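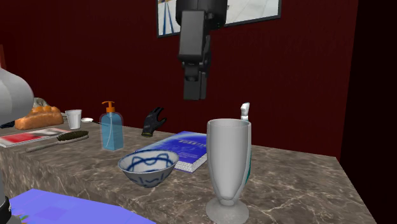 How to take softwood cuttings from patio roses

May is a good month to start. Choose a plant that was watered the evening before and cut early, while the stems are still firm.

What you need
Sharp secateurs, 8 cm pots, gritty cutting compost, clear plastic bags and labels. Rooting powder is optional.

Step 1. Cut the stems
Pick new side shoots without flower buds. Cut each one 10 cm long, just below a leaf joint. Put them straight into a bag so they don't wilt.

Step 2. Trim
Take off the lower leaves and any thorns on the bottom half. Leave two sets of leaves at the top. Pinch out the soft tip.

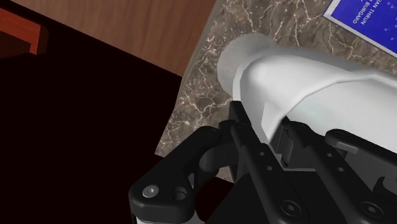 Black gripper closed around a smooth white object.

Step 3. Plant
Fill the pots, firm gently and water. Make a hole with a pencil, push the cutting in to half its length and press the compost back around it. Label each pot with the variety. Bollano and Vistus look very alike until they flower.

Step 4. Cover and wait
Put a bag over each pot, keeping it clear of the leaves, and stand the pots in bright shade. Open the bags for 10 minutes a day. Remove any leaf that turns black.
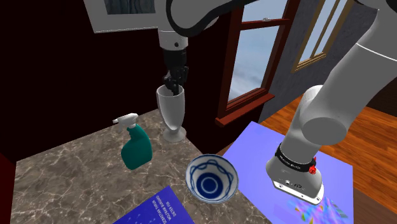

White arm over the marble-topped table, with a tall glass goblet.

Step 5. Pot on
After 40 days, tug each cutting lightly. If it resists, take off the bag and leave it for another week before moving it to a larger pot. Keep young plants under cover for their first winter.

Tips by Marisa Farina and Darcy Turcotte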